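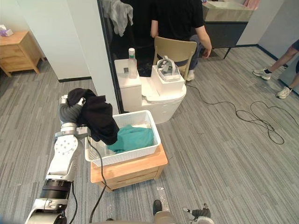
I've spent most of July rewriting our house rules for robots that handle laundry, and the rule I have rewritten more often than any other is the one about the floor. Everybody wants to talk about arms. I want to talk about cables, and about what's lying around at ankle height while the arms are busy. Look at the long black one looping over the carpet behind the toilet unit, and the clear plastic bag by the little wooden cabinet, and then think how many written procedures you've read that say "ensure the area is tidy" and leave it at that. Tidy according to whom? My mother's tidy and my brother's tidy are two different countries.

So, a thread, and I apologise in advance to anyone who follows me for the allotment. It's long. Put the kettle on.

Some background first. I look after the working practice document at Wistel, which means I write down how we agree to behave around the machines, and then I go round asking people why they aren't doing it. Usually they have a very good reason and the document was wrong. I've come to enjoy that part.

The old version had 121 rules. I printed it out once and it made a lovely thump on the table, and I'm fairly sure I was the only person in the building who had read past the section on batteries. We'd added to it every time something annoyed us and we'd never taken anything out.

What I did (and I'd recommend it to anyone with a document like this) was sit down with a pencil and mark each rule with the name of the job it belonged to: the person running the session, the person near the robot, the person who set the room up. If I couldn't decide whose rule it was, it went on a separate pile. That pile got very tall. "Care should be taken with cables." By whom? When? With what sort of care?

The cable rule now reads like this: "Before the arms are powered, the person who set up the room walks every cable from one end to the other and says out loud where it crosses a walking route." It's a bit wordy. I've been told it's a bit wordy! But it has a person in it, and a moment, and something you can hear happening from across the room.

The bag rule is shorter. "Packaging leaves the floor before the arms are powered." Thin plastic on carpet is a slip for us and a nuisance for anything on wheels, and it takes one person three seconds to pick up. I don't think it needs a paragraph explaining itself, though it did have one, and I was quite proud of it.

Next, people. We used to have a rule that said nobody but the operator should be in the room. It was the most broken rule in the whole book. Rooms have people in them. Someone is checking a laptop, someone's come in to ask about lunch, someone is sitting down because they've been on their feet since eight. A rule that gets broken every hour teaches everyone that rules get broken, and I'd much sooner have a softer one that people keep.

So now it's about telling people things. If you're in the room you get told when the arms are about to move, by name, and you answer. If your back is to the robot you get told again when the task changes. If you can't hear (headphones, phone call, washing machine going) you're counted as not told, and the session waits for you. It felt fussy for the first few mornings and then it became like saying "behind you" in a restaurant kitchen.

Vlad, who came to us after years in hotel kitchens, is the one who pointed out that resemblance, and he has also been the strictest about answering. You say "arms moving, Vlad" and if you don't get a "heard" back you don't move. I've started doing it at home with hot pans and my family are being very patient about it.

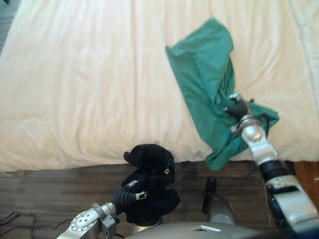 Two arms need more talking than one, and that was missing from the old book entirely. It was written when we mostly had a single arm doing a single thing, and all the wording says "the gripper", as if there could only ever be one of them holding something. With two hands each holding a bit of cloth, you need to agree beforehand which one lets go first, and you need to agree what happens to the other one if you have to stop.

I'd like to stay on stopping for a minute. "Stop" in our old document meant one thing. In the new one we've split it, because people were using the word for quite different wishes. There's "hold", where the arms stay as they are and keep their grip. There's "let go", where the hands open and the arms stay put. And there's the red button, which needs no word at all, and which anybody in the room may press, including visitors, including whoever came in about lunch.

Nobody gets asked to justify pressing it. That's written down now in so many words. I once watched a very nice new starter hesitate over it, and when I asked her afterwards she said she hadn't wanted to spoil the run. I went back to my desk and wrote that rule straight away. You can always do another run. There's no shortage of laundry in the world.

Now cloth itself, which I could go on about all evening. Cloth is soft, so everyone relaxes, and I understand why, but a garment held at one end and caught at the other is a rope. Our rule: no human hand goes on the fabric while a robot hand is gripping it. If it's caught on something, you call "let go", you wait for the hands to open, and then you free it. I've seen clever, careful people reach in for a sleeve without thinking, because that's what you do when you see a sleeve that's about to fall on the floor. Let it fall! It's a T-shirt!

We also have a line about fingers and fastenings. Before a garment is used, somebody runs a hand over it for pins, loose buttons, drawstrings and anything left in a pocket. Mark Anthony Quiambao wrote that one for us and I haven't changed a comma of it, partly because it's good and partly because he'd notice.

The draft went out for comment to everyone here and to our friends at Grundon, who do similar work and have their own book, slimmer than ours and (it pains me to say) better laid out. I got 126 comments back. A fair few were about my semicolons. But a good many were things like "this says check the basket, check it for what?", and every one of those was right.

The basket line now says: "Check that it sits flat and that all of its base is supported." It's the sort of thing you'd do without thinking if you were the one dropping clothes in. A robot arm may lean on the rim in a way that you wouldn't, so you want to give the thing a fair chance of staying where it is.
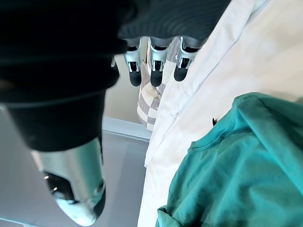 View past the thumb: checked cushion behind the fingers, teal top on the white cover.

Hands are where I've had to learn the most, I think. A hand with a lot of joints has a lot of little gaps, and threads do find their way into little gaps. We've borrowed a habit from Galtetti, where they look over each finger at the start and at the end of a session and write down what they find, even when what they find is nothing. I was doubtful about writing down nothing. I've changed my mind, as you can see when the looking stopped by the blank in the column.

Our log for that is one sheet of paper on a clipboard with a pencil on a string. We tried a tablet. The tablet was always charging somewhere else.

Another comment that made me think: someone asked why all the rules were about starting, and hardly any about finishing. Quite right. So there's a finishing section. Arms parked, hands empty, power off, cables walked again, garments back in the basket, and whoever was told at the start gets told that it's over. I especially like the last one. People carry on stepping carefully round a robot that's been off for ages, poor things.

How long is the new document, you ask? It's 700 words. It fits on two sides if you're sensible about the margins. The battery section is a separate sheet and lives with the batteries, where the people who need it can find it.

There are 5 lines in bold and we read those aloud at the start of each day. The floor, the names, the three ways of stopping, hands off held cloth, and anyone may press the button. It takes less time than finding the clipboard.

I don't suppose it's right yet. The bit about two arms still has a sentence in it that I don't understand myself when I'm tired, and I wrote it. If you do this sort of work and you've found a plain way of saying which hand lets go first, and I mean plain enough to say across a room, please send it to me. I'll put your name in the margin.

And if your book says "care should be taken" anywhere, have a look this week and see whether you can work out who's meant to be taking it. I found nineteen of ours. Two were mine, from last spring.

Right, kettle again. The allotment will be back tomorrow, the beans have gone mad.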